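Lolville Fan Translation Pack – read me first

Hello, and thank you for downloading this! It is the English text pack for Lolville, the little online town-and-dungeon game that a good many of us still play on the original servers. If you only want to get it running, skip down to Installing. If you like to know what you are putting on your computer (very sensible), read on.

What you get

The pack covers the menus, the shop lists, the item names and all the main story up to the Siscombe harbour chapter. There are 24 text files, one for each area of the game, and 80 side quests have been done from start to finish. The quests after the harbour are still in the original language, so you'll be going along swimmingly in English and then, well, you won't. Sorry! I'm working through them in the evenings, and the long speeches at the lighthouse are taking an age.

Installing

Close the game first. Copy the folder called Prisar into your main game folder and say yes when it asks about replacing files. Start the game, open Options, and choose Prisar from the language list. Keep a copy of your old text folder somewhere safe – after the October patch a few people had to put theirs back and start again.

Known problems

There are 2 I haven't managed to fix. Long item names run over the side of the trade window, and the fishing contest shows its timer message twice. Neither one hurts your saved character, but the trade window is a nuisance if you sell a lot of armour.

About the names

I've kept Zalewska as it is, even though some older guides call that region the Salt Marsh. Players shout it in chat all day long, and I think a newcomer ought to be able to match what they read on the map with what everybody else is typing. Jokes and puns were harder. Where I couldn't find a decent English one I have gone for the plain meaning, and if you can think of something funnier, please do send it in with the file name and the line it belongs to.

Sharing

Pass it on to whoever you like, as long as it stays free and this file stays with it.

Last updated 10/11/23

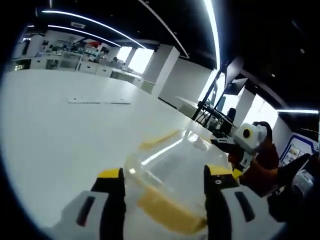 A player on the Siscombe server wrote in to say that the menus came up in English first time, but that the blacksmith in Zalewska still greets everyone in the old text, and could he please be next on the list.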